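Flenness 利用者掲示板 ＞ ビル共用部 ＞ 4階ラウンジ
【分別】ペットボトル、結局どう捨てるのが正解なのか
スレッド作成：2025年3月11日
並び順：古い順

窓際の住人
4階ラウンジをよく使う者です。ゴミの話なので、お昼ご飯中の人は後で読んでください。
白いテーブルのところ、またペットボトルが寝ています。立っているならまだ「飲みかけです、戻ります」という主張として受け取れるんですが、横倒しは主張ですらないでしょう。すぐ後ろに薄緑のゴミ箱が立っていて、中は空。手を伸ばせば届く距離で力尽きるのは登山の世界では悲劇ですが、ラウンジではただの怠慢だと思うんです。
怒っているわけではなくて（少し怒っています）、捨て方がわからないから置いていく人もいるんじゃないかと思ってスレを立てました。つぶすのか、つぶさないのか。キャップは。ラベルは。中身が残っていたら。
入口の貼り紙は「分別にご協力ください」としか書いてないので、協力したい気持ちだけが宙に浮いています。
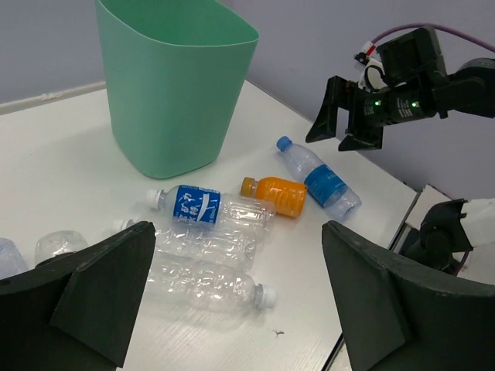
キャップとラベルは、ボトルにつけたまま出すのですか。
どちらも外して、キャップはキャップ入れ、ラベルはプラスチックの袋に入れます。ボトルは中を軽くすすいで、水を切ってから出します。

……というのが去年の6月に管理室で聞いた話です。ただ、そのキャップ入れをラウンジで見た記憶がないんですよね。
詳しい人、お願いします。

モカ抜き
スレ立て乙です。
キャップ入れは給湯室の流しの下です。扉を開けないと見えません。隠してどうする、と私も思いました。

窓際の住人
＞モカ抜きさん
流しの下！ 洗剤しか入っていないと思って一度も開けたことがなかったです。ありがとうございます。宝の地図が要りますね。

ぬか床
私はつぶす派です。かさが全然違う。
あの薄緑のゴミ箱、容量が13リットルしかないんですよ。底のシールに書いてあります（暇だったので裏返しました）。空気を詰め込んでいたらすぐ一杯になります。
クシャクシャの透明なやつが転がっていますけど、あれをやった人とは友達になれそうです。やるならもう一歩、箱まで頑張ってほしかった。

紙コップ主義
つぶす派に異議あり。
前に勤めていたところの回収業者は「つぶさないでくれ」と言っていました。機械で選別するのに形が残っていたほうがいいとかで。ここの業者がどうかは知りませんが、「つぶす＝いいこと」と決めてかかるのは早い。

ぬか床
＞紙コップ主義さん
それは前の会社の業者さんの話ですよね？
うちの自治体のパンフレットだと「軽くつぶす」です。軽く、の加減は各人の良心に任されています。

紙コップ主義
＞ぬか床さん
自治体のは家庭ゴミの話でしょう。ここは事業所なのでルールが別です。
ハンドルネームからして、お宅の台所の話をしておられるのでは。

ぬか床
ぬか床を悪く言うのはやめてください。

pretness
通りすがりです。お二人とも、ラウンジで缶コーヒーしか飲まない私から見ると平和な争いですね。
つぶすつぶさないの前に、中身のほうが問題じゃないでしょうか。オレンジ色の飲み物が入ったままの小さいボトル、ああいうのが一番困る。捨てるにも飲むにも勇気がいる。捨てようとした善意の第三者が、知らない人のジュースを流しに注ぐはめになるんです。他人のジュースを流すときの、あの後ろめたさったらないですよ。

モカ抜き
＞pretnessさん
わかります。持ち主が角の向こうから見ている気がする。
私は中身入りには触らないことにしています。一度、残っていた麦茶を流したら「取っておいたんですけど」と言われまして。取っておくなら名前を書いてくれ。

窓際の住人
名前ルールは冷蔵庫にはありますよね。テーブルの上にはない。だからテーブルの上は無法地帯になるのか。

低血圧
え、あれ全部ゴミなんですか？
オレンジのは誰かがこれから飲むやつだと思っていました。違ったらすみません。
あと、ラベルに「矿」とか「水」とか書いてある青いのがあって、どこで売ってるのかが気になっています。下の自販機にはないですよね。

pretness
＞低血圧さん
ゴミかどうか他人には判定できない、というのがまさに問題の核心なんですよ。朝から核心を突きますね。
水の出どころは私も知りません。お土産の類では。水をお土産に持ってくるのは腕力のある人ですね。

紙コップ主義
中身入りの件はpretnessさんに賛成です。
ついでに言わせてもらうと、なんでゴミ箱がテーブルの上にあるんです？ そこは人が弁当を広げる場所でしょう。床に置くものだと思うんですが。

ぬか床
そこは珍しく意見が合いました。
ただ、床に置くと掃除機をかけるときに毎回どかすことになるので、上げっぱなしになった気持ちもわかる。わかるけど下ろしてほしい。

モカ抜き
私はテーブルの上、賛成です。
腰をかがめなくていいし、目に入る。床に置いてあった頃は存在を知らない人がけっこういました。見えるところにあるものを人は使う、という考えだったんですけど、見えるところにあっても手前で寝かせる人がいるとなると、自信がなくなってきますね。

紙コップ主義
＞モカ抜きさん
その理屈でいくと、トイレもテーブルの上に置けば使いやすい。

モカ抜き
＞紙コップ主義さん
お昼ご飯中の人がいるかもしれないって、最初に書いてありましたよね？

Poler
こういうのは箱を大きくすれば終わる話です。
40リットルの袋がかかるやつを買って、壁際に置く。以上。ホームセンターで売ってます。小さい箱に立派なルールを載せるから誰も守らない。

ぬか床
＞Polerさん
大きい箱にすると、今度は一杯になるまで誰も空けません。前の大きい箱がそうでした。夏場の底のほうで何が起きていたか、思い出したい人はいないと思います。

Poler
それは袋替えの当番を決めていないからでは。

ぬか床
当番表、ありますよ。冷蔵庫の横に。去年から更新されていないだけで。
ちなみに、最後に名前が載っている人はもう退去しています。永久欠番みたいになっている。

窓際の住人
スレ主です。話が広がってきたので、今のところの争点を並べておきます。
・つぶすか、つぶさないか（ぬか床さん対紙コップ主義さん）
・飲みかけをどう見分けるか
・ゴミ箱はテーブルの上か、床か
・箱を大きくするか
・当番表は生きているのか
管理室の方も読んでいるはずなので、ひとことあるとうれしいです。

低血圧
「ラベルを外す」のミシン目が見つからないときはどうしたらいいですか。いつも爪でカリカリやっているうちに昼休みが終わります。

モカ抜き
＞低血圧さん
給湯室の引き出しにハサミがあります。縦にざっくり。
青いラベルは巻きがきついのが多い気がします。根拠はないです。

pretness
ハサミ、この前見たら消えていました。

モカ抜き
えっ。

窓際の住人
争点がひとつ増えましたね。

（管理室より返信がありました）

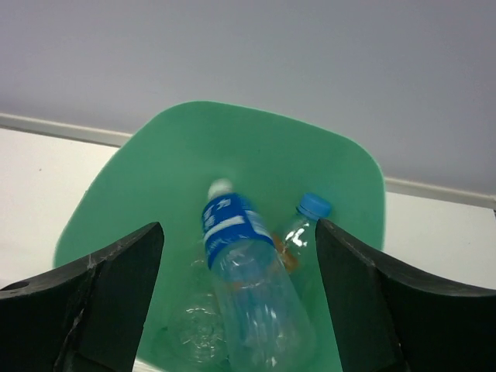
Eulalia Núñez
Ocampo ビル管理室　共用部・備品担当

皆さま、いつもラウンジをご利用いただきありがとうございます。スレッドを最初から読みました。当番表のくだりで一度席を立ち、冷蔵庫の横を見てきました。ご指摘のとおりでした。はがしました。

順番にお答えします。

つぶすかどうかについて。回収業者に電話で確認したところ、「どちらでも構わない」とのことでした。せっかく議論していただいたのに、気の抜けたお返事で申し訳ありません。つぶす場合は、足で踏むと床がへこみますので手でお願いします。以前、かかとの形の跡がついたことがあります。

キャップとラベルについては、スレ主さんの書いてくださったとおりです。白いキャップも青いキャップも同じ入れ物で結構です。色分けはしません。キャップ入れは流しの下から出して、水切りかごの隣に移しました。隠していたつもりはなく、前任者の置き場所をそのまま引き継いでおりました。

ラベルがついたまま、キャップが閉まったままのボトルがゴミ箱に入っていても、管理室から叱りに行くことはありません。ただ、回収前にこちらで一本ずつ外しています。爪が弱いほうなので、ご協力いただけると助かります。

飲みかけについて。中身の入ったボトルをテーブルに置いて席を外す場合は、お名前を書いてください。名前のないものは夕方の見回りで処分します。ジュースを流す後ろめたさは、当室で引き受けます。

箱の大きさについて。当面は今のものを使います。一杯になるのが早いことは承知していますが、早く一杯になるので早く空けに行く、という面もあります。

置き場所については、意見が割れているようですので、次の2週間は床に置いてみます。見えなくて困るという声があれば戻します。

ハサミは現在捜索中です。お心当たりの方は、黙って引き出しに戻していただければ、それで終わりにします。

紙コップ主義
迅速な回答ありがとうございます。「どちらでも構わない」は一番聞きたくなかった答えですが、受け入れます。

ぬか床
同じく。どちらかに負けたほうがまだすっきりしました。
とりあえず私はつぶし続けます。手で。

紙コップ主義
私はつぶしません。

Poler
床に置くなら壁にぴったりつけてください。あの壁の下の白い細い板、出っ張っているから箱が微妙に浮くんですよね。気になる人は気になる。

モカ抜き
＞Polerさん
巾木のことですか。そんなところまで見ている人、初めて見ました。
テーブル派としては、2週間後に再審を請求するつもりです。

低血圧
Núñezさん、いつも一本ずつ外してくださってたんですね……。すみません、何回かラベルごと入れました。カリカリの途中で諦めたやつがあったら私のです。

Eulalia Núñez
Ocampo ビル管理室　共用部・備品担当
＞低血圧さん
端のほうだけ細かくめくれているものがありましたら、今後は低血圧さんのお顔を思い浮かべることにします。

pretness
缶派からもひとつ。缶はどこへ。ペットボトルの箱に入れていいんでしょうか。今までは黙って持ち帰っていました。

Eulalia Núñez
Ocampo ビル管理室　共用部・備品担当
＞pretnessさん
缶は1階の自販機横の丸い穴のほうです。ペットボトルの箱には入れないでください。黙って持ち帰っていた件、感謝します。

ぬか床
＞pretnessさん
缶をつぶすかどうかの議論もやりますか？

pretness
＞ぬか床さん
やりません。

紙コップ主義
缶はつぶさないでほしいです。

窓際の住人
別スレでお願いします。
ところでさっきラウンジを通ったら、ゴミ箱がもう床に下りていました。仕事が早い。テーブルが広くなったせいか、入れ替わりで誰かの折りたたみ傘が置いてありましたが、今日のところは見なかったことにします。

モカ抜き
傘、私のです。名前書きます。

低血圧
ハサミ戻ってました！
引き出しじゃなくて、冷蔵庫の上でしたけど。

Poler
戻ったとは言わないのでは。

Eulalia Núñez
Ocampo ビル管理室　共用部・備品担当
回収しました。持ち手に紐をつけて、引き出しの取っ手に結んでおきます。短いので、切るときはボトルのほうを引き出しまで連れてきてください。

窓際の住人
ありがとうございました。箱の置き場所の件は、期間が終わったらこのスレで続きをやりましょう。それまで上げておきます。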